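Sat 6 January

Clearing the desk drawers

I have been putting this off since the summer. The two drawers in the back room had got to the point where neither would shut, so after breakfast I tipped the lot out and started again.

Most of it was paper. I kept the boiler guarantee and the car documents and put the rest through the shredder, which overheated twice. There were over 100 old receipts in there, a fair few from a café that closed years ago. I also found the spare key to the bike lock, three weeks after paying for a new lock.

The odds and ends took longer. I like to lay brown paper down first – it saves the table, and I can see small things against it. Then I go through them one at a time and decide whether each one stays, goes to someone else or goes in the bin.

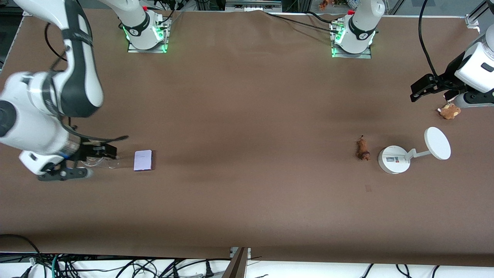

The notepad stays. It's the right size for shopping lists and I'm always tearing up envelopes instead. The mirror can go in the bedroom by the window, where the light is better in the mornings. I was less sure about the soft toy. Gaurav Bhatt's little girl calls it Pido and asks for it whenever they come round, so it will live on the shelf until February and then go home with her.

The clear glass cup is going back to the kitchen. I'd been using it for paper clips – they can have an old jam jar.

Yasir Swati has asked for any chargers I don't want, and there is a carrier bag of those by the front door. He can sort out which ones work.

Both drawers now shut. The left one still sticks a bit, so I'll rub a candle along the runners tomorrow if I can find one.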